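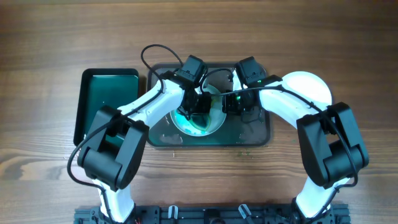

Figure 4. Table layout with two trays and the white bowl.

3.2 Items and layout

The table layout uses two trays and one round bowl. The smaller tray has a black rim and a green interior. The larger tray is wider and stands beside it. We chose items of this kind from the home diaries described in Section 2, where 37 households in Surnulton wrote down what they used when they washed dishes away from a sink. Most of them worked on a kitchen or dining table. A tray or low tub held the sponge between dishes, and a second one held the dish being washed. Few households owned anything made for the job. They used serving trays, storage boxes and, in one case, the lid of a cake carrier.

The bowl is plain and white, with no pattern. Residue shows up well on a surface like this, and the diaries named round bowls more often than any other dish. Plates were left out of this part of the study. Hutchins tried them in an early pilot and found that a flat plate in a tray slides when the far edge is scrubbed, which made the wiping times hard to compare with those of the bowl.

The sponge is the common two-layer type, yellow foam on one side and a green scrubbing pad on the other. Sponges were bought in Etow in packs of 6 and came from the same shelf throughout. The way a sponge is held changes how much of the pad can reach the dish. Held flat, the pad bends only a little and tends to bridge the curve at the bottom of a bowl. Pinched at one end, it folds along the middle, and the free end spreads into a fan shape. The fold takes up part of the pad, so less of it is available for wiping. Foam pushed out beside the fold also touches the dish and can leave a smear where the pad has already passed. We recorded the grip for each wash as flat, folded or pinched.

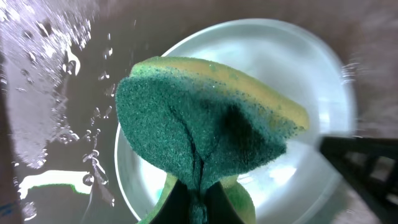 3.3 Washing order and scoring

Each wash had 3 stages: the inside of the bowl, the rim, and the outside. Green dish soap was used in every wash, and the amount was measured with a small spoon. Soap left on the rim was scored separately from food residue. In the Taipe trials the two had been scored together, and a clean bowl with soap on it got the same mark as a dirty one.

The sponge went back to a tray after each wash. It could lie on either side, and the side was written down. Halonen scored the bowls under a desk lamp without knowing which grip had been used, and Hutchins scored every tenth bowl a second time. Where the two scores differed, the lower one was kept.
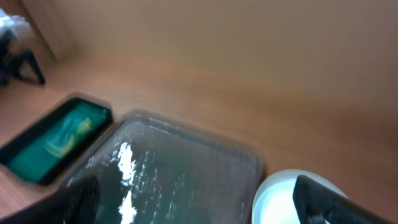 The full set contains 443 washes. Washes in which the bowl was lifted out of the tray were kept and marked, as households said they often did this to reach the outside. Washes in which the bowl tipped over were dropped. The table was wiped before the next wash if water had reached the wood, and the time spent on wiping it was not counted as part of the wash. Table wiping is treated in Section 4, together with the Fledel drying data.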